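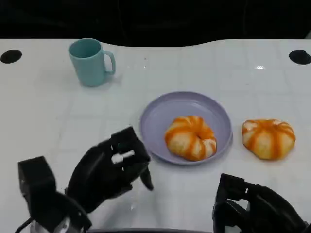
Ticket 2315: Product photos fail to appear on tableware pages after import

Status: Resolved
Component: Emell media importer
Site: Cendance storefront, staging and production
Priority: Normal

Reported problem

After the August catalog import, product pages in the tableware section load without their main photo. The thumbnail on the category page is correct. On the product page the gallery area keeps its height but stays blank. The browser console shows a 404 for the large rendition. Mugs and plates are affected. Linens and cutlery load normally.

Expected: large rendition displays at the top of the product page.
Observed: thumbnail present, large rendition missing.

Environment

Web server and image store on separate hosts. Renditions are generated by the Emell worker and written to the image store over a network mount. The supplier feed comes from Triantafyllou as one archive with a manifest. The import contained 1146 source files.

Log

09:10 Confirmed on staging. Cleared browser cache and page cache. No change.

09:25 Checked the database record for one affected mug. The path for the large rendition is filled in and the record is marked complete. The file does not exist at that path.

09:40 Checked disk space on the image store. Not full. Inodes fine.

10:05 Re-ran the worker by hand for one product. Worker reports success and exits with code 0. Still no file. The small rendition was rewritten with a new timestamp, so the worker does reach the store.

10:30 Compared folder permissions. The small folder is owned by the worker account. The large folder for tableware is owned by root with mode 700. The linens and cutlery folders are owned by the worker account. The worker cannot write to the tableware folder.

10:45 Ownership appears to have changed when the folder was restored from backup in the last maintenance window. The restore was run as root without the option that preserves owners.

11:00 Changed owner and group on the tableware folder on staging, recursive. Queued the section again.

11:20 Queue finished. Large renditions present for all products except two. Both fail with "unsupported color profile."

11:35 The two remaining source files are CMYK. The worker only accepts RGB. Converted both and re-queued. Both pages load.

13:15 Applied the ownership change on production and re-queued the section. Purged the Rirkaveck cache for the tableware path only. The first purge did not take effect; cached 404 responses are stored under a separate key and need their own purge. Ran that as well.

13:50 Checked product pages from an outside connection. Photos load, including zoom.

Cause

Wrong ownership on the large rendition folder after a restore. The worker does not check the result of the final write and marks the record complete regardless.

Fix

Ownership corrected on both sites. Section re-processed. CMYK sources converted to RGB.

Open items

Worker should return a nonzero exit code when the write fails. Split out as a separate ticket against Emell.

Restore procedure needs the preserve-owner option added. Page updated, awaiting review.

Cache lifetime for 404 responses is too long. Proposed value is 60 seconds. Not yet applied.

Reopen this ticket if a blank gallery shows up again on any tableware page. Include the product URL and the console output.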